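Séance 4 - Dresser, desservir : ce que valent les règles de table
Notes de cours, à relire avant le TD de lundi

On nous répète que la fourchette va à gauche, dents vers le haut, et le couteau à droite, tranchant vers l'assiette. Soit. La plupart des manuels donnent cette règle comme une évidence et la justifient après coup par le confort du convive droitier. L'argument est faible : il n'explique ni la cuillère à dessert placée au-dessus de l'assiette, ni son orientation, qui change d'un manuel à l'autre.

Le polycopié de Todor Petkov (p. 61 et suivantes) défend l'idée d'un « langage des couverts » que tout serveur saurait lire : couverts croisés, le client continue ; couverts parallèles, il a terminé. Je demande à voir. Dans l'enquête citée en annexe, 300 clients ont été interrogés à la sortie de deux restaurants, et 28 seulement disaient poser leurs couverts dans une intention précise. Les autres les posent où ils peuvent. On peut contester l'échantillon - je le conteste moi-même - mais il ne plaide pas pour le code.
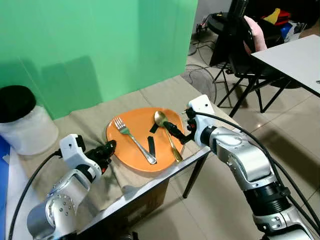 Département Hôtellerie et arts de la table - Institut Tuva

Fourchette argentée à gauche, cuillère dorée à droite, les deux posées dans une assiette ovale orange : que dirait le code ? Les manches descendent tous deux vers la droite, celui de la cuillère dépasse un peu le rebord. Un partisan de Petkov y lira « terminé ». Je n'y lis rien de certain. Il n'y a pas de couteau dans l'assiette, et le code enseigné suppose presque toujours la paire fourchette-couteau.

Autre point, les couverts dépareillés. Le manuel Getley (fiche 478) les interdit en salle, sans donner de motif. L'habitude vient sans doute du service assorti vendu en ménagère, donc du commerce autant que du goût. Même prudence pour la nappe : un tissu beige froissé sera jugé négligé dans une maison classique et passera très bien ailleurs.

À retenir pour le TD : distinguer ce qui relève de l'hygiène (on saisit un couvert par le manche, jamais par les dents ni par le cuilleron) de ce qui relève de l'usage. La première catégorie ne se discute pas. Pour la seconde, apporter une source datée. « Ça s'est toujours fait » ne sera pas accepté.

Lecture : Seneviratne, chapitre sur le service à l'assiette, surtout les notes de bas de page.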